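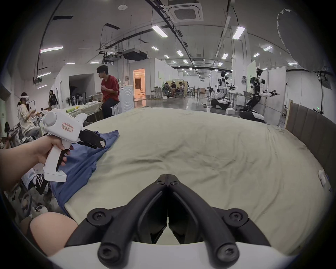

Blue cloth, beige sheet, a weekday at Rind.

About Rind

Rind is a laundry and folding school. Small one. We teach people to deal with cloth at home and at work: sheets, tablecloths, towels, shirts, the pile on the bed that never goes away. Started by Marta Demchenko, who ran the linen room of a hotel for years and got tired of showing every new hire the same fold from scratch.

Still run by Marta. Still one big room with a concrete floor, bed at one end if you need a bed, long tables if you need tables.

What we teach

Mostly folding. Also sorting, stain spotting, hanging, making a bed so it stays made, and packing a closet you can get things out of again. The basic class is 90 minutes. Bring your own laundry if you like, clean please. If you forget we have plenty.

We work on real household stuff. Old sheets, faded shirts, odd sizes. New cloth straight from the package folds itself and teaches you nothing, so we don't buy much of it.

The longer course is called Altalex. It runs two evenings a week, or Saturday mornings if you work late. Altalex covers:

Fitted sheets (yes, first night, get it over with)
Shirts, long and short sleeve
Tablecloths, incl. round ones
Sweaters and anything that stretches
Bed making, single and double
Closet and shelf, last session

You don't have to take the whole thing. Plenty of people come for the fitted sheet and go home happy.

How a class goes

Cloth gets laid out flat first. Smooth from the middle out to the edges, both hands, then find your corners. Beginners want to pick the thing up and fold it in the air, which works fine for a dish towel and badly for everything bigger. So flat first. Small wrinkles are OK, you'll press them out as you go. If one edge keeps sliding off the table, turn the cloth a quarter and start over, don't fight it.

Then long side to long side. Then thirds or halves depending on your shelf. We'll ask you how deep your shelves are, so measure before you come! Half the trouble people have at home is a good fold thats the wrong width.
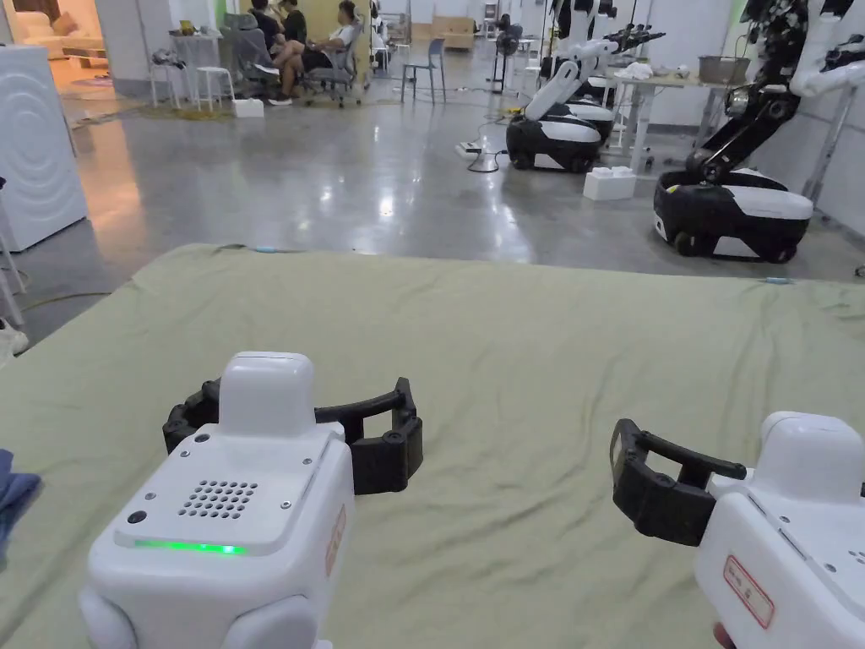
Who comes here

Hotel and rental staff, a lot of them. Parents. Students in a first apartment. People who just moved in together and disagree about towels. A few retired folks who know more than we do and come for the company, they're very welcome.

We also train teams. Last June we had the full housekeeping crew from Zoltasico in, in shifts, and they still send us their new people. If you run a guest house or a care home and want something similar, write and tell us how many and what you fold most of. We'll set the tables up to match.

The linen count

We keep a record on the wall of how many pieces get folded in class each month. Nobody asked for it, Marta likes numbers. Best month so far is 1238 pieces. Slowest was 221, and the heating was out for most of that one.

Trostix

Trostix is our swap shelf. Bring cloth you don't use, take cloth you do. Sheets, pillowcases, table linen, kids clothes, curtains if they're not too long. Must be washed. No socks, we tried socks. Whatever is too worn to swap goes in the practice pile and gets folded a few hundred more times before it ends up as rags.

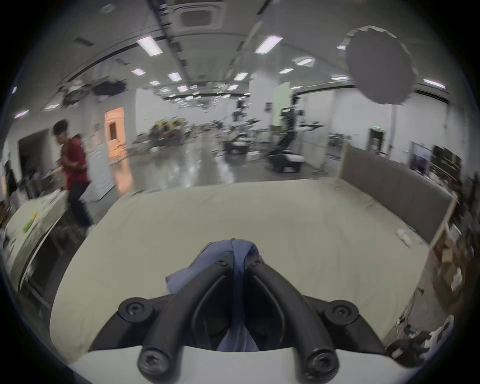

3 min read

Crumpled things

A word on these, we get asked. When a shirt comes to you in a ball, don't shake it hard. Pinch one edge, lift, let it hang and see where the weight goes. Find a seam, follow it along to a corner, lay that down. Now find the next one. Slow the first dozen times and then it isn't. Takes around ten seconds when you've got the habit.

Same with small soft things, tops and kids' stuff. Always an edge first.

Visit

Come by and look before you sign up, mornings are best. Classes fill up toward the end of the month so ask early. Ring the bell twice, the door is heavy and we may have our hands full.

Prices and dates are on the Classes page. Gift cards at the desk. For team training write to Marta directly, put Team in the subject line or it will sit with the regular bookings for a week.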